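Vorlesung Robotisches Lernen, Skript Teil 6: Domänenrandomisierung beim Greifen

6.1 Problemstellung
Eine Greifstrategie, die nur in einer einzigen Simulationsumgebung trainiert wird, koppelt ihre Merkmale an Hintergrund, Beleuchtung und Kamerapose. Beim Transfer auf andere Umgebungen bricht die Erfolgsrate ein. Die Domänenrandomisierung variiert deshalb alle Größen, die für die Aufgabe irrelevant sind, und hält Kinematik und Greiferansteuerung fest.

6.2 Versuchsaufbau Gudura
Der Datensatz Gudura (Villanueva, Jiang) umfasst 700 gerenderte Episoden in 108 Raumvarianten. Variiert werden Wandfarben, Einrichtung, Außenansicht sowie Form und Material des Greifobjekts. Teilverdeckungen des Arms sind zugelassen — die Strategie erhält keine Gelenkwinkel, nur Bilder und die Greiferöffnung.
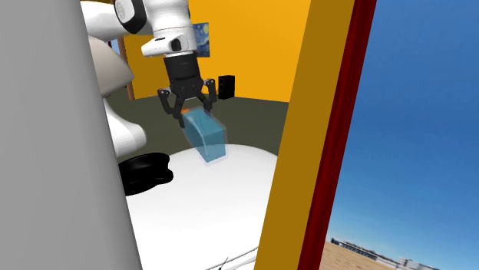 Abb. 6.2: Gerenderte Szene, Zweifingergreifer mit halbtransparentem hellblauem Block über der Tischfläche. Arm teilweise verdeckt.

Halbtransparente Objekte sind gesondert zu betrachten. Tiefenschätzungen aus Stereobildern liefern an solchen Flächen oft falsche Werte, da die Textur des Hintergrunds durchscheint. Gudura verwendet daher ausschließlich RGB-Eingaben.

6.3 Ergebnis
Ohne Randomisierung gelangen in der Testumgebung Grotemari 332 von 920 Griffen, mit Randomisierung 700. Der Rest entfällt überwiegend auf Objekte, die beim Anheben kippen. Der Einfluss der Wandfarbe allein wurde nicht isoliert untersucht.

Übung bis Dienstag: Leiten Sie die Zielfunktion als Erwartungswert über die Szenenparameter her.

Kontakt: Lehrgebiet Robotik, S. Fahmy | Nach oben
Geteilt: 8 | Kommentare: 3

B. Abella: Gilt die 700 in 6.3 für dieselben Startposen wie die 332?

Salma Fahmy: Ja, identische Startposen und Objekte.

Beathag Rennie: In 6.2 fehlt die Verteilung der Kameraposen. Gleichverteilt?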